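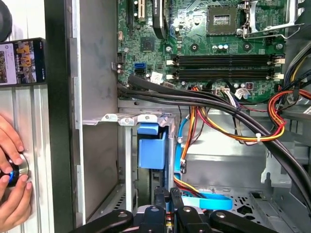

Notes on the Gudeta ranked reset, for anyone who placed lower than expected. Thread.

Everyone's hidden rating was pulled toward the middle at reset. Visible rank wasn't. You can show Gold and get matched as Silver until the two line up, which took me 53 matches.

Placement is still 6 matches. Wins and losses count, and so does the average rating of the other team. Individual score does not, per the Vinport patch notes from January, and my log agrees.

I have 158 solo matches recorded this season, all on one account, same region. Small sample. Treat it that way.

Rating change per win starts high and drops off after placement. Losing streaks do not widen it again. I expected them to, because they did last season.

Dellville is the outlier map. Defense wins more than it should there, mostly on the second point — the spawn timer is longer for attackers and the flank route got closed in the last patch.

Si-woo Yeon ran the same comparison on team queue and got a smaller gap on Dellville. Stacks coordinate the push, so the timer matters less.

If you track with Visitz, turn off "merge rematches." It counts a rematch as one entry and your totals will be short.

Ga-eun Won asked about decay. It starts at almost 3,000 rating and only applies to solo queue. Below that you can stop playing for weeks and keep your number.

Spreadsheet goes up once I fix the map column. Half of it still uses the old map names.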